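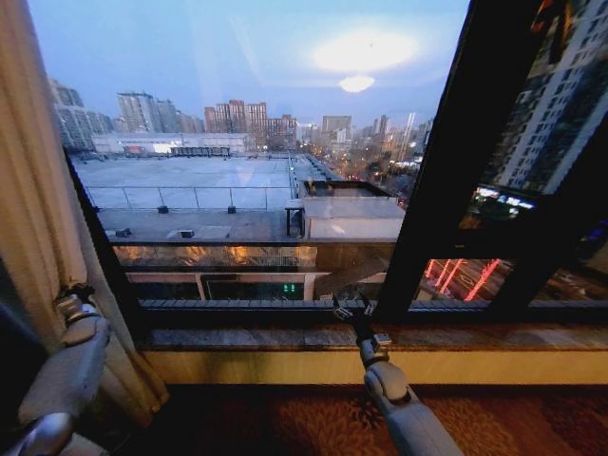
The two-armed robot of the Plelano student team at the window, with the city behind it at dusk. Photo: Plelano Robotics Club

STUDENT TEAM FROM PLELANO TAKES ITS CURTAIN ROBOT TO THE CULLINANE HOUSEHOLD CHALLENGE

Five evening sessions remain before the competition in November

The Robotics Club of Plelano Technical School will take part for the first time in the Cullinane Household Challenge, a competition for student teams who teach robots to do simple jobs in a home or a hotel. The club has 12 members, and most of them had never worked with a robot arm before this school year.

The team has chosen the task "Evening Room". In this task the robot must go to a window, close the curtain, and then move a small object from the window sill to a table. It has 90 seconds for the curtain and two minutes for the object. The jury gives points for time, for safe movement near the glass, and for how well the students can explain their program.

"At school we practised with a cloth on a metal rail, and it went quite well," said Maritza Mosquera, captain of the team. "A real curtain is heavier and it has deep folds. The gripper has two fingers only, so we must decide exactly where it should take the fabric. We changed this part of the program many times."

Light is the other difficulty. The team practises in the evening, when the lamps of the city come on and the glass begins to reflect. Lucero Palomino and Walter Inga, who are responsible for the vision part, collect examples at different hours so that the program can learn the difference between the real edge of the sill and a reflection.

"In the first week the robot stopped too far from the sill, every time," said Walter Inga. "We made the program too careful. Now we bring it closer in small steps – it is slow, but we can trust it more."

The control program is called Cesance and was written by the students during the club hours. The club will publish it after the competition, together with the notes of the team, so that other schools can use it without payment.

Practice takes place in a guest room on an upper floor of the Hotel Lallent, which gives the room to the club on Monday evenings. Fasil Wako, teacher of electronics and founder of the club, thanked the hotel for its patience.

"The students learn much when the place is not prepared for them," he said. "A carpet, a stone sill, a big window – these are ordinary things, but each of them asks a new question."

In the Cullinane Household Challenge, 10 teams will meet over one weekend. Each team has two attempts, and the better one counts.

Families and other schools are invited to an open practice at Plelano Technical School before the team leaves. It begins at 6 p.m. in the electronics workshop and entrance is free. Places can be reserved at the school office.

Press contact: Nelly Urrego, Communications, Plelano Technical School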